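Vivavum opens phone stand display at Zerkport this Friday

Old handsets find a new place on the desk, the shelf and the bedside table

ZERKPORT. Vivavum, the small homeware maker behind the Nurkia range of phone stands, is delighted to invite the public to its new display, opening at the Kadrić building on Friday at 9 in the morning. Entry is free, and visitors are welcome to bring their own phones and try every stand in the range.

The display grew out of a simple question that customers kept asking in the shop: what do you do with a phone once it has stopped being your main one? Plenty of people keep theirs as a kitchen timer, a radio, a picture frame for the grandchildren or a clock by the bed, and all of those jobs go better when the phone is standing up (and not sliding off a pile of post!).

"We had 32 suggestions in the box by the end of the first week, and I loved reading them," said Azra Dimitriou, founder of Vivavum. "One person uses an old phone for knitting patterns, another props one up by the piano. It made us want to put the stands out where people can handle them."

Setting out phones and stands on the flowered mat:

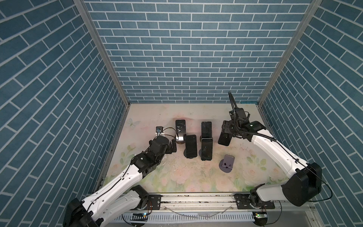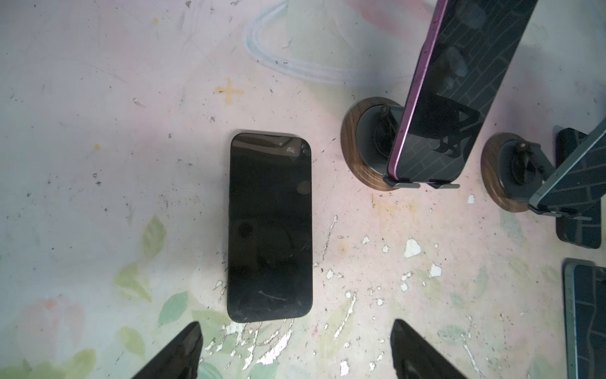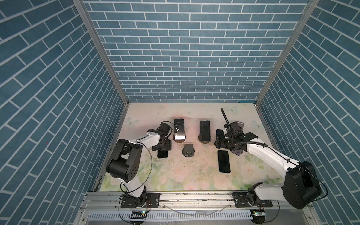

The Nurkia range has been in the shop since June, and 3,000 stands have already gone to new homes. Designer Sadao Furukawa began with a stand for his own desk and kept going, changing the lean a little each time until he could read a recipe from the other side of the worktop. His early sketches will be on the wall by the entrance, coffee stains included.

"A stand has to be easy to use with one hand, because the other one is usually holding a spoon or a baby," said Furukawa. "I'm looking forward to watching people try them. They always do something I hadn't thought of."

Visitors can also join a short talk at 11 with Kai-wen Tsai, who will show how to clear out an old phone, turn down its screen for the bedroom and set it up as a clock or a photo album. The talk has 270 seats and places can be booked at the shop counter. Bring a charger if you would like to follow along.

The Kadrić building has step-free entry from the courtyard, and tea will be served all day.

Press contact: Edin Kelmendi, Vivavum, Kadrić building, Zerkport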